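Quiénes somos

Inicio / La escuela / Quiénes somos

Escuela Gesell de encuadernación y papel. Talleres para adultos, grupos pequeños, mañana y tarde. Sábados también, si hay gente.

Página actualizada deprisa el martes, 5 de julio de 2022. Faltan cosas. Las iremos poniendo.

De dónde salimos

Empezó Agnes Kristiansen en un bajo con goteras, con una prensa prestada y dos mesas de cocina. Venía de restaurar libros parroquiales, registros de bautismo sobre todo, y quería enseñar lo que en los cursos de entonces se despachaba en una tarde: coser bien. Coser un libro para que abra. La primera promoción fueron cuatro alumnos y uno se fue en la segunda clase porque esperaba acuarela.

El nombre viene de la calle del primer local, calle Gesell, que ya ni se llama así. Nos preguntan mucho si tiene que ver con la psicología infantil. No.

Después vino el traslado, la guillotina grande (la Borkex, pesa lo que pesa, hubo que quitar la puerta), y los cursos de año entero. Hoy somos 7 profesores y 14 plazas por grupo, ni una más, aunque insistáis por correo. Con quince ya hay que hacer cola para la prensa y la gente se enfada.

Qué enseñamos

Costura sobre cordel y sobre cinta. Cajas y estuches. Encuadernación japonesa, que todo el mundo pide para regalar. Piel en segundo año, antes no. Papel decorado: engrudo, marmolado, papeles de salpicado. Reparación básica, lomos rotos, hojas sueltas, esquinas comidas. Dorado con paleta, cuando viene el profesor de dorado, que viene cuando puede.

No hacemos encuadernación por encargo. Lo repetimos porque llegan tesis. Para tesis hay copisterías muy buenas en el barrio, preguntad en secretaría y os damos dos telefonos.

Cómo trabajamos

Primero se pliega. Mucho. La gente llega con ganas de piel y oro y se pasa tres semanas plegando cuadernillos con la plegadera de hueso, y protesta, y luego ya no. El cuadernillo mal plegado no se arregla cosiendo.

Cada alumno tiene su carpeta con muestras. Papel, tela, cartón, hilo, todo etiquetado con fecha y con la cola que se usó. Si no está etiquetado no cuenta. En el segundo año la carpeta suele ser más gorda que el libro.

El engrudo se hace en la escuela, de harina, los lunes. Dura la semana si se guarda en la nevera y se tapa. Por favor tapadlo. La cola blanca la compramos por bidones. El hilo de lino es de Sjöberg, nos lo mandan en conos y lo vendemos a precio de coste en la recepción, igual que las agujas.

Los cúters son de la escuela y se quedan en la escuela.

La biblioteca

3,147 libros y folletos sobre el oficio, contados este invierno, más los muestrarios de papel que todavía no están catalogados. Hay manuales franceses viejos, algo en alemán, bastante catálogo de subasta. Consulta en sala, lápiz y nada más. Lo que más se pide es la carpeta de guardas del fondo Stinisen, que nos dejó la familia de un encuadernador jubilado cuando vació el taller: hojas sueltas, muchas sin firmar, algunas estropeadas por la humedad. Se puede ver con cita. Manos limpias, sin guantes, con guantes se rompe más.

Papeles decorados

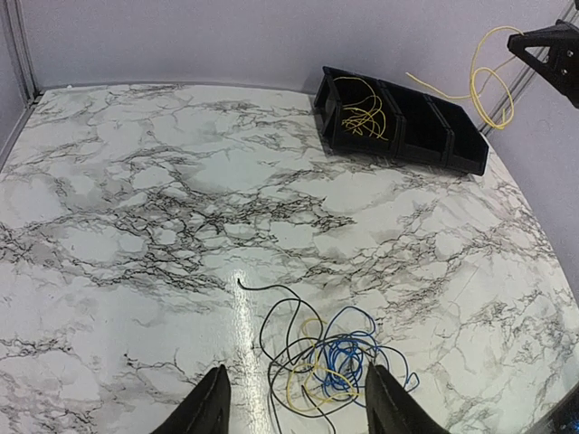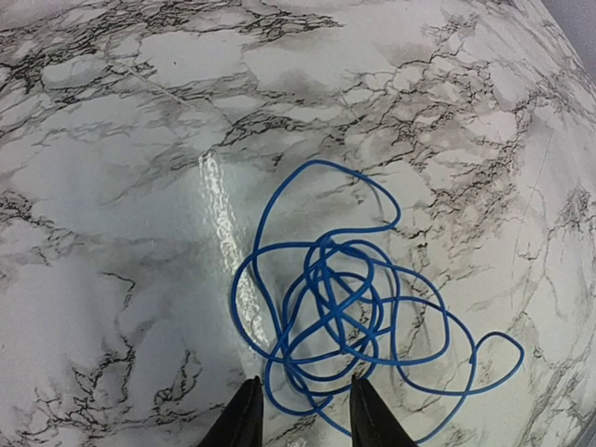
Vetas negras y grises sobre fondo claro.

El marmolado es la asignatura que más listas de espera tiene y la que peor se explica por escrito. Cubeta, baño espeso, color que flota, papel encima, fuera. Dicho así, dos minutos; luego el baño se enfría o coge polvo y a repetir. En primero no tocamos el peine. Se empieza por fondos de veta: negro y gris sobre blanco, una red fina que se ramifica y se cruza, como la del tablero de las fotos, más apretada en unas zonas y casi sin nada en otras. Ese reparto desigual es lo que cuesta, porque al principiante le sale todo igual de lleno y la guarda parece una tela metálica. El brillo se da al final, con cera y bruñidor, y quien no quiera no lo da. De segundo en adelante, peinados, caracol y pavo real, y entonces sí, colores.

Quien haga solo este módulo puede venir sin saber coser. Traed delantal, mancha y no sale. Zapatos viejos tambien.

Matrícula y horarios

El curso empieza en septiembre. Mañanas de diez a una, tardes de cinco a ocho. El grupo de noche está en el aire, depende de si se apuntan suficientes.

El curso anual son 800 euros, en dos pagos si hace falta. Incluye engrudo, cola, uso de prensas y guillotina. No incluye piel, ni papel especial, ni el oro, que lo compra cada uno. Plaza reservada cuando llega el justificante, no antes. Los antiguos alumnos tienen preferencia hasta que se acaba el plazo, luego van como los demás.

Se puede venir a ver el taller cualquier tarde, mejor llamando. El timbre de abajo suena poco: insistid. Segundo piso, sin ascensor, la puerta verde.

Agnes sigue dando las clases de costura y contesta ella el correo de la escuela, normalmente por la noche y con pocas palabras.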